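Reaching the Cultuscombe falls without a car
Travel Help - Day Trips and Short Walks

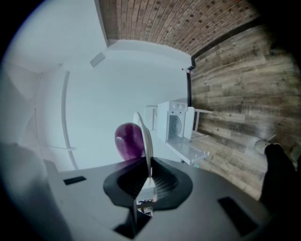

Gray and white housing, with wooden floor behind.

Posted May 18, 2018 by Duken
I would like to request advice on visiting the falls at Cultuscombe. My party will stay in Vanberg for one night and will not have a vehicle. Is there public transportation to the trailhead, and is the path suitable for a person who walks slowly?

Vanberg Visitor Desk
Visitors without a vehicle should take the number 10 bus from Vanberg station to the Cultuscombe stop. The trailhead is 200 yards past the stop, on the left side of the road. The path to the lower viewing platform is level and has a handrail. The upper platform is reached by 259 steps and is not recommended for persons with limited mobility. Admission is paid at the gate - cards are not accepted. The upper steps are closed from November until spring.

Rey
The bus does run, but the last one back leaves at 8 in the evening and it does not wait. We missed it and had to call a taxi from the inn. Shoes with a good grip are advised.

Cultuscombe Walkers
Please note that dogs must be kept on a leash on all parts of the trail. I have no information regarding the bus. The inn serves lunch and permits visitors to leave bags at the front counter while they walk.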